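Clirnero
Home > Tables > Side and work tables > Avden table

Avden Table
Rounded corners, pale wood top
Code: AV-41

Delivery in the United Kingdom and Ireland
Add to basket
Add to wish list
Ask a question about this product

Description

The Avden is a table for people who want one good surface and do not have a big room for it. We make it in our workshop in Zirport, where we also make the Boiko bench and the Boiko stool. The top is light in colour with a quiet grain, and the corners are rounded, so you can pass by it in a narrow kitchen without hurting your hip.

Many customers tell us that they bought the Avden for breakfast and now use it for everything: letters, homework, sewing, potting of small plants, repair of a radio. We are happy with this. The table was drawn for daily use and it should not be treated like a museum piece. Small marks will come with the years and most of them can be removed with the method described further down on this page.
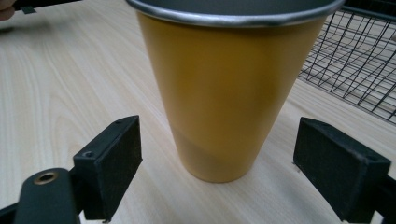 Avden top with a mustard-yellow cup.

The surface

The top is finished with a hard oil in two thin coats. We do not use varnish on this model. Varnish gives a stronger shine, but when it is scratched the whole top must be sanded, and this is work which most people do not want to do at home. With oil you can repair only the place that is damaged.

Wood is a natural material. The grain on your table will be different from the grain on the table of your neighbour, and also a little different from the photographs here. Colour can look warmer in lamp light and cooler next to a window. In the first months the wood becomes slightly more yellow – this is normal and it stops by itself. Please move your vases and bowls from time to time during this period, otherwise you may find a paler circle where they stood.

If you would like to see the wood before you order, we can send a small sample by post. The sample is free and you do not need to send it back.

Measures and weight

Height: 74 cm
Length: 900 mm
Width: 600 mm
Thickness of the top: 22 mm
Weight without packing: 14 kg
Largest load, evenly spread: 35 kg

Please measure your door and your staircase before ordering. The top is delivered in one piece and cannot be folded. The legs are packed separately in the same box.

What is in the box

Table top
Four legs
Bag with screws and key
Felt pads for the feet
Small tin of care oil
Instruction sheet

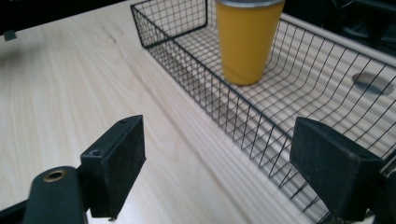 Putting it together

You need a free piece of floor and a blanket. Lay the blanket on the floor and put the top on it with the underside up. Place each leg in its corner and turn the screws in by hand first. When all the legs are standing, tighten the screws with the key. Do not use an electric screwdriver, please. It is too strong for the thread and we cannot replace a top that was damaged in this way.

Turn the table with a second person. One person can lift it, but then the weight goes on two legs only and they can become loose. If the table is not steady afterwards, look first at the floor. Old floors are seldom level, and one extra felt pad is often enough.

After two weeks of use, tighten the screws one more time.

Daily care

Wipe the table with a soft cloth which is a little damp, and then with a dry one. Water should not stay on the wood during the night. For grease you can use a drop of ordinary washing-up soap. Strong cleaners, steam and the rough side of a sponge are not suitable.

Hot pans need a mat. A cup of tea does no harm if it stands there for a short time, but we recommend a coaster anyway. Metal things with thin feet or sharp edges, for example baskets, lamps and candle holders, should be lifted when you want to move them. If they are pulled over the wood they can leave fine lines. 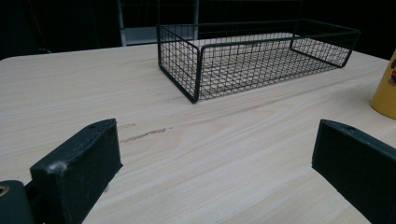
Avden with a black wire mesh basket. Basket not included.

Removing a mark

Rub the place with fine sandpaper, always along the grain and never across it. Use little pressure. Take away the dust with a dry cloth, put on a few drops of care oil and spread it well. Wait 20 minutes and wipe off what the wood has not taken. The table can be used again the next morning.

Cloths with oil on them can catch fire by themselves when they are folded together. Spread them out flat to dry outdoors, or put them in a closed metal tin with water, before you throw them away.

Questions we often receive

Can the Avden stand outside?
No. It is made for dry rooms. A covered balcony is also too damp in winter.

Can I order it longer?
Not at the moment. We are preparing a longer version and hope to show it in October.

Does the Boiko bench fit under it?
The short bench fits between the legs. The long bench does not.

Can I buy more care oil?
Yes, the oil is sold separately under Care and spare parts. One tin is enough for the whole top.

Are spare legs available?
Yes, also for older tables. Please write to us and tell us the code which is printed on the underside of your top.

Delivery and return

The table is sent by carrier to your front door. You receive a message with the time of arrival in the morning, usually before 9 o'clock. If the box is damaged, please accept it but write this on the paper of the driver and send us a photograph.

You can return the table within 30 days. It should be clean and packed in its own box – so please keep the box until you are sure.

Goes well with
Boiko stool
Boiko bench, short
Care oil, small tin
Felt pads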